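Decorating for a living, one pixel at a time

Shiela Pangilinan has been furnishing rooms in Rustley for six years. The game lets players run a small seaside guesthouse, and hers, the Vondale, has 188 visitors' stars and a waiting list for the weekend tours she gives to other players.

She started on a lunch break. "A coworker sent me an invite and I ignored it for a month," she says. "Then I got bored in November and clicked on it. By Monday I had two floors and no coins."

Coins are the main limit. A themed event in Rustley lasts two weeks, and the full furniture set for the last one, Harvest Lantern, cost 2,958 coins. Pangilinan bought the lamps and the long table and skipped the rest. "I never buy the rug. The rug is always the most expensive thing and guests walk over it."
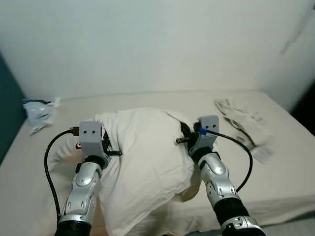 Planning a theme

She picks one color before an event opens and builds every room on it. For spring it was yellow, which she now regrets. "Yellow walls, yellow curtains, yellow cakes on the counter. Timo Harms left me a note that said 'bright.' He runs the guesthouse next to mine, so he had to look at it for two weeks."

The guest rooms get less attention than the lobby, and she would like to change that.
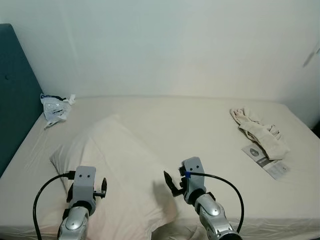
Rustley gives each bedroom 100 points of decoration, and the bed uses up 40 of them before anything else goes in. Pangilinan spends most of what is left on the wall side. Her next theme is teal, and she wants it on the beds first, with a tall headboard like the one in the photo, buttoned fabric and all, against pale sheets and a plain white wall. The game has a headboard close to that shape, but only in brown. She has asked for a recolor on the player forum, where the thread is up to 379 replies.

"Signe Brøndum posted a mock-up and it looked great," she says. "I don't know if they'll make it. If they don't, I'll do teal curtains and leave the beds alone."

Her tours run on Saturday at 7 p.m., and the teal rooms open with the next event.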